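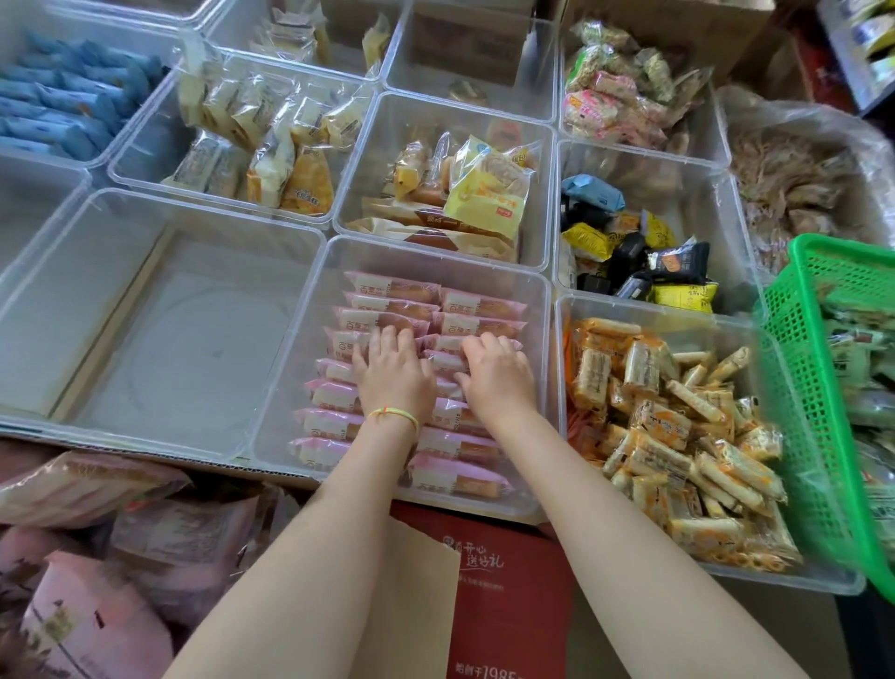 Snack drawer at work: flat monthly fee or pay as you go?

marlo_b
Posted 3 June 2021
So our office is finally filling back up and I've been handed the snack drawer, mostly by not being in the room when it got decided. We've got 17 people on our floor. Before everything shut down it was an honor box with a coin slot, and it always came up short. I'm thinking of switching to a flat $10 a month each and you eat what you want. Has anyone done it this way? Does it end in tears?

tansyfield
We do flat fee and I love it!! No quarters, no IOUs on sticky notes, and I can shop ahead when stuff is on sale (I got a ridiculous deal on pretzels in May and we're still eating them). The one thing I'd say is collect it up front. Chasing ten bucks from a grown man in the parking lot is not how I want to spend my lunch.

Greltico
Gonna disagree. Flat fee is great if you're a big eater and lousy for everybody else. I have maybe one granola bar a week. Under your plan I'm buying chips for the guy in billing. We went back to pay as you go and I was the one who pushed for it.

tansyfield
Then don't join? Ours is optional, you just stay out of the drawer.

Greltico
Sure, and then I take one cookie on a bad afternoon and I'm a thief.

Benjamín Farías
I ran ours for years at my old job over in Praltdale and tried it both ways. The box came up short by around 35 percent in a normal month, and I don't think people were stealing, they just never had change and then forgot. When we put up a payment code next to the price list it got a whole lot better. I'd try that before you go flat.

My other advice is individually wrapped everything. I used to put out big tubs of cookies and they'd be stale in two days, plus people got funny about hands in the tub even before last year. Little packaged cakes are the best thing I ever stocked. They line up nicely in a clear bin, so you can tell when you're running low without digging.

marlo_b
Ooh, wrapped cakes, I hadn't thought of those. Where do you buy them? The warehouse club near me only has the giant muffins.

Benjamín Farías
Asian grocery, by the case. Look at the date on the carton before you pay, I got burned once.

Stotadus
Seconding the price list, but keep the prices dumb. Everything 70 cents or everything a dollar. We had a lady who priced each item to the penny and it was a nightmare.

Greltico
70 cents is already change people don't carry. Make it a dollar.

Stotadus
With a code on the wall it doesn't matter what it is.

marlo_b
OK I'm leaning toward the code and a dollar flat on everything, and I'll see how June goes. Greltico, you can have your one granola bar in peace. Does anybody have a tip for keeping chocolate from melting? Our kitchenette gets sun all afternoon.

tansyfield
Bottom shelf of the fridge door. Or skip chocolate until October, that's what I do.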